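Care of the Gripper at the Tatstead Server Cell
29/05/2025

Readers of this blog have asked for a fuller account of how the gripper on our server teardown cell is maintained. The following describes the routine as it is carried out at present. It replaces the short note I published in November, which covered only the cleaning of the fingers and contained one error, corrected below.

The cell at Tatstead receives retired servers from Multgate with their covers already removed. The arm carries a two-finger gripper with a small camera at the wrist. A second tool does the fine work at the screws. Responsibility for the mechanical side rests with me. Jussara Quintana maintains the programs and must approve any change that affects a taught position.

Inspection takes place every 432 operating hours. The air and power are isolated first, and the key stays with the person doing the work. The linkage is then moved by hand through its full travel. Any roughness at the pivots is recorded before cleaning begins, as solvent will often hide it for a day or two.

The hex-socket screws in the links and finger plates are checked next. In the November note I stated that these could be tightened in any order. That was incorrect. The screws nearest the pivot are to be set first, followed by those toward the fingertip. When the order is reversed, the finger sits very slightly out of line and the fault does not show until the gripper is asked to hold something thin.

Old thermal paste is the principal nuisance. It travels from the processors to the fingertips and from there to everything else. We use lint-free wipes and isopropyl alcohol, applied to the wipe and never directly to the gripper. The fingertips are cleaned at the start of each shift, and the camera window is wiped with a separate cloth kept in its own bag.

Following any work on the fingers, the approach to the processor socket must be taught again. Mrs. Quintana and I do this together, at the lowest speed, using a scrap board. The stored position from before the repair is not to be relied upon, even when it appears correct on the screen. Position 221 in the program is the hold point below the socket, and it is the one most often found to have moved.

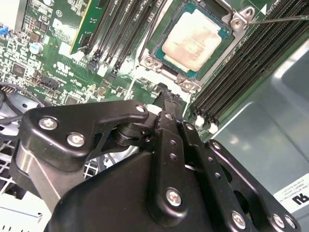 Fingertip just below the CPU socket, with a thin metal shaft at the retention bracket.

Clearance to the memory slots should be confirmed during the same session. The white latches break easily, and a broken latch lowers the resale value of the board. Should the finger pass closer than 2 millimeters to any latch, the path is rejected and taught again.

The spare finger set from Vivero has now been fitted and removed once as a trial. It holds its alignment well, although the fingertip is somewhat wider than I would prefer. Wagner Lopes has asked Tavares to quote for a narrower pattern. Until a reply is received, the original set remains in service and the spare is stored in the lower drawer of the tool cabinet, marked 620.

Entries in the maintenance log should be signed on the day of the work. Several from the spring are still without a signature, including one of my own.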